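Counting the failures: a conversation with Zoila Puma on two-arm handling

Zoila Puma runs the bench trials for Rorier, the two-arm manipulation project at the Robles lab. The group has been studying how a learned controller divides work between two arms when neither arm has been assigned a side of the table. We spoke in the lab and again by phone.

The result she wants to discuss first is a narrow one. The controller was trained on 1,000 teleoperated demonstrations and then on a reduced set of 80, chosen for variety in where the arms started. On handovers, the reduced set did almost as well.

"People read that as a claim about small data," Puma said. "The claim is about starting poses. Most of the large set began with the arms in the same place, so most of it carried the same information."

The method, which the group calls Plindel, scores each demonstration by how far its first two seconds differ from those already selected. Object position is scored separately and given less weight. Puma said the weighting was settled in March after a comparison of several values, and that she would not defend the exact number.

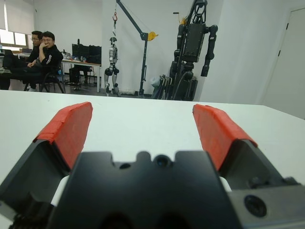
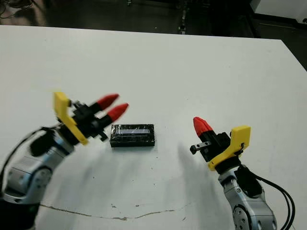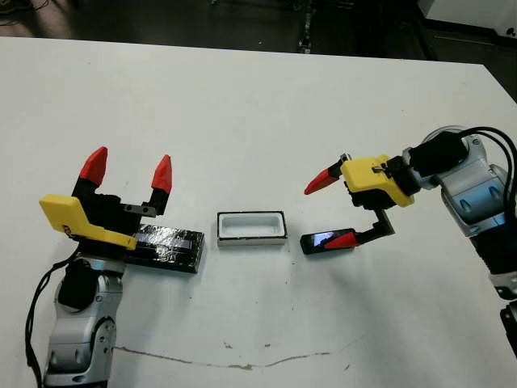 Page last changed: May 2019

The fingertips have been a variable of their own. Both arms on the bench have red pointed tips, and a point gives little contact area on a flat object.

"A pointed tip gets under an edge," she said. "It is poor at resisting rotation. If you pick a flat block off center, it turns in the grip, and then the second arm is reaching for a pose that no longer exists."

Rotation in the grip accounted for 11 of the failed handovers in the last series. The controller has no tactile input and has to infer the turn from the cameras. Glossy surfaces make that harder, and a block wrapped in shiny tape was kept in the test set for that purpose. Reflections shift as the arm moves, and the pose estimate shifts with them.

Asked whether matte objects would give a fairer test, Puma disagreed. "Fairer to the estimator. We report both and keep them in separate columns."

She is more cautious about the division of labor between the arms. With the reduced set, the controller tends to use whichever gripper is closer, even when the closer one has the worse approach angle. The larger set shows the same habit in weaker form. A cost term for approach angle was added and later removed after it caused both arms to wait.

"They each computed that the other was better placed," she said. "There is a timeout now. It is not elegant."

The logging software, Telel, records joint positions, gripper width and camera images against a single clock. An earlier version let the clocks drift, and the trials affected were discarded. Puma considers this the least interesting part of the work and the part that took the longest.

The next series will hold the objects fixed and vary only the arm starting poses, with the selection scores hidden from the operator until the trials are complete.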